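Robotics Club: Simulation Season Under Way

The Lustine robotics club has moved to its spring project, and for the first time all of the work is being done in simulation. Members meet Tuesday after school in the computer lab and drive a two-armed robot through a virtual house. The project is called Melis, after the practice house that comes with the course files.

The task is set by the Irnero league and is the same for every club taking part. The robot has to move through the house, find the object named on the task card, pick it up and put it down where the card says. Each run has a limit of 90 seconds. A run counts if the object ends up in the right place and the robot has not hit a wall or a piece of furniture hard enough to trip the contact check.

Students started with the gripper view, which shows only what is in front of the fingers. Most of them found it hard to tell where they were in the house from that view alone, and the first two meetings were spent mainly on getting the arm up to a counter and back without touching anything.

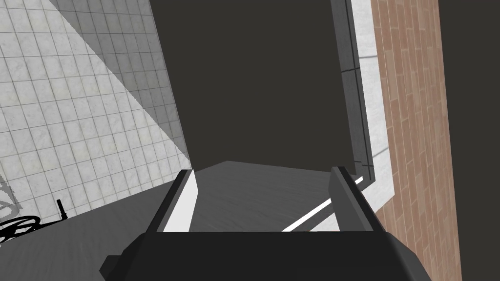

Gripper view by the tiled wall, fingers open.

Every run is saved, good or bad. The club has logged 471 so far, and the league's shared pool stood at 3,291 when we last checked. Saved runs are used to train the model that will drive the robot by itself in the final round, so a clumsy run is still worth keeping as long as it is labeled correctly. Labeling is slow work — two people watch each run and have to agree on where the reach begins and where it ends. Members who would sooner not drive can sign up for labeling, and we are short of people there.

The second part of the project is doorways. The body view takes in both arms and the rooms ahead, and it is the one drivers use for getting from room to room.

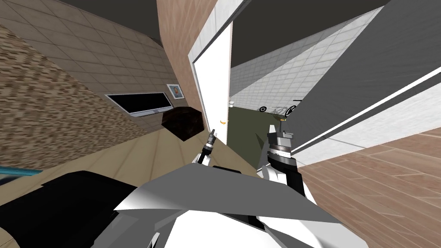

The driving group has settled on a rule of stopping before every door, pulling the arms in and only then going through. It costs time on the clock but it has cut down on contact faults. A second group is writing a script that does the arm tuck with one key. It works on the straight approaches and still fails when the robot comes at the door from an angle. Anyone who knows a bit of Python and wants to look at the angle problem should come to the next meeting.

Picking up is the third part. The fingers have to be open wide enough before the arm moves in, and lined up with the narrow way of the object. Drivers tend to close too early. We now ask them to call out "set" before they close, and the labelers mark that moment in the log.
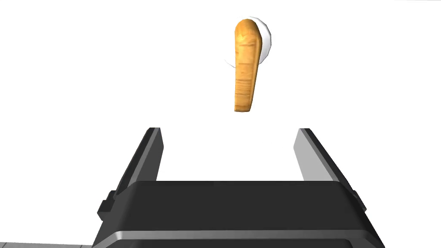
Renzo Negri said the hardest thing for him was judging distance, and that he would like the club to try a run with both views up side by side before the rules for the final round are fixed. He also asked for a longer practice block with the same object each time, so that drivers are not learning the object and the controls at once.

Both requests are on the list for the next meeting. The practice match against Braninen will be held online in the lab, starting at 4 p.m., and families can come and watch. Each club gets two drivers and one alternate. Drivers who want a place should have their practice runs saved and labeled before then. Bring your own headphones if you have them — the lab set is down to a few working pairs.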